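Jillamport ware

Jillamport ware is a type of salt-glazed stoneware made in and near the river town of Jillamport. It is known for a gray to buff body, a thin pitted glaze, and a band of combed lines below the rim. Most surviving pieces are storage jars, pitchers, and lidded crocks. Production for household use ended when cheap enameled metal reached the river towns, and the ware is now made on a small scale by studio potters.

Contents
1 Clay and body
2 Forming
3 Surface and color
4 Firing
5 Marks
6 Collections and study
7 See also

Clay and body

The clay was dug from shallow pits on the east bank of the river. It is a secondary clay, carried and laid down by water, and it contains fine sand, mica, and a small amount of iron. Potters left it in open heaps over one winter before use. It was then soaked, stirred to a thin slurry, and passed through a horsehair sieve to remove roots and stones.

Two bodies are recognized. The fine body was sieved twice and used for pitchers, cups, and lids. The coarse body was sieved once and mixed with crushed fired clay, or grog, which reduced cracking in thick walls. Jars with a capacity of more than 5 gallons are nearly always made of the coarse body. The two can be told apart at the unglazed foot, where the grog shows as pale specks.
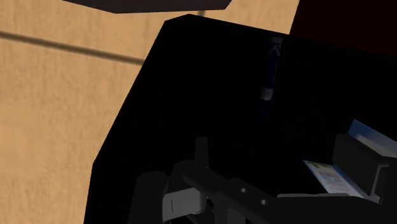

Mottled beige-sand surface with a slightly grainy pattern.

Forming

Small vessels were thrown in one piece on a kick wheel. Larger jars were made in sections. The base and lower wall were thrown first and left to stiffen, and a second ring was then joined on and thrown upward. The join can usually be felt on the inside as a low ridge. Handles were pulled, never cast, and were fixed with a thumb press at the lower end.

The combed band was cut while the pot was still turning. The tool was a flat piece of wood or horn with between three and seven teeth. Straight bands are typical of the earlier workshops. Wavy bands appear later and are most often found on pitchers.

Surface and color

The glaze was formed by throwing damp salt into the kiln at high heat. Sodium vapor from the salt reacted with silica in the clay to form a thin layer of glass. The texture ranges from nearly smooth to strongly pitted, according to how much salt was used and where the pot stood in the kiln. Color depends mainly on the iron in the clay and on the amount of air in the kiln. Gray pots were fired with little air, and buff or tan pots with more.

Interiors were often left without glaze in the early period, as the vapor did not reach the inside of closed or stacked forms. Later workshops lined their crocks with a brown slip made from river mud. The local name for this slip was skukia, and the word survives in the name of the Skukia pottery, which still uses it.

Firing

The usual kiln was a long, low chamber with a single firebox at one end — a form called a borer in the district, from its tunnel shape. The Borer workshop, named for its kiln, had the largest of these. A full load held 669 pieces of mixed sizes, according to its one surviving stock book. Pots were stacked rim to rim and foot to foot, with small pads of clay and sand between them. The pads left pale scars that help in identifying the ware. 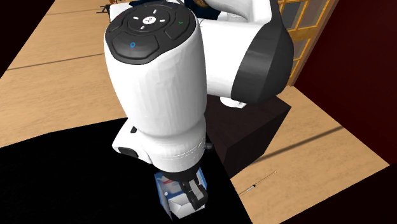 Salting began near the end of the firing, when test rings drawn from a port in the wall showed that the body had matured. It was done in 10 separate charges, with a pause after each one to let the kiln regain heat. The damper was partly closed during each charge to hold the vapor in. After the last charge the ports were sealed with wet clay and the kiln was left to cool.

Kiln walls were themselves glazed by the salt and wore away with use. Bricks near the firebox had to be replaced often, and broken bricks with a thick green glaze are common finds at the old sites.

Marks

Most Jillamport ware is unmarked. Where marks occur, they are stamped near the lower end of the handle or on the shoulder. The Juška workshop used a small wheel with five spokes. The Borer workshop used a plain ring. Numerals on the shoulder give the capacity in gallons and are not dates or pattern numbers, although they have been read that way in older sale catalogs.

Collections and study

The first detailed account of the ware was written by Valdemar Zoëga, who sorted it into groups by rim shape and type of combing. Dexter Lumbao later revised this scheme on the basis of kiln waste, and placed the wavy bands in a separate late group. The two schemes disagree on the date of the slip-lined crocks — Zoëga placed them before the sectional jars, and Lumbao after.

See also

Salt glaze
Stoneware
Kick wheel
Slip (ceramics)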